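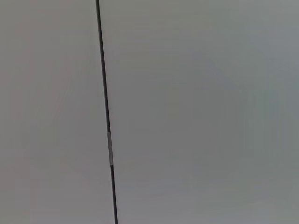

Dark line on gray

Questions about the reader

What is the Natier Reader in Social Theory?
A one-volume reference to people who have written on society, politics and power since the late nineteenth century. It has 187 entries, arranged by last name, and was edited by Hajnalka Dudás and Pauline Greenwood.

Who is it for?
Mostly undergraduates in sociology, politics and geography. Teachers use it for first-year reading lists. You don't need any background in philosophy, though a few of the longer entries go faster if you have some.

How long are the entries?
Most run two or three pages. Each one gives a short life, the main ideas, the main criticisms and a list of further reading.
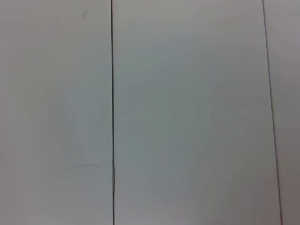
Why is a certain thinker missing?
We left out writers whose work is mainly literary criticism. They are covered in the companion volume from Metach. If you think a name belongs in the next edition, write to the editors through the contact form.

Is the second edition very different from the first?
It adds 12 entries, most of them on postcolonial and feminist writers. The entries on Marxist theory were rewritten. Page numbers have changed, so please say which edition you are citing.

How do I cite a single entry?
Use the name of the entry's author, which is printed at the end of the entry. Don't cite the editors unless you are quoting the introduction.
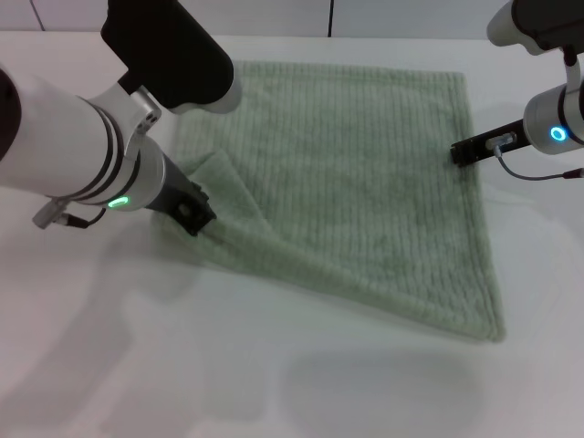

Can I copy entries for a class?
Up to two entries per course without asking. For more than that, contact the rights desk and quote catalog number 3404.

Is there an e-book?
Yes, through Ornon. Most college libraries that subscribe have it already. The index links work in the e-book but the page breaks do not match the print version.

When is the next printing?
June. Orders placed before then are filled from current stock.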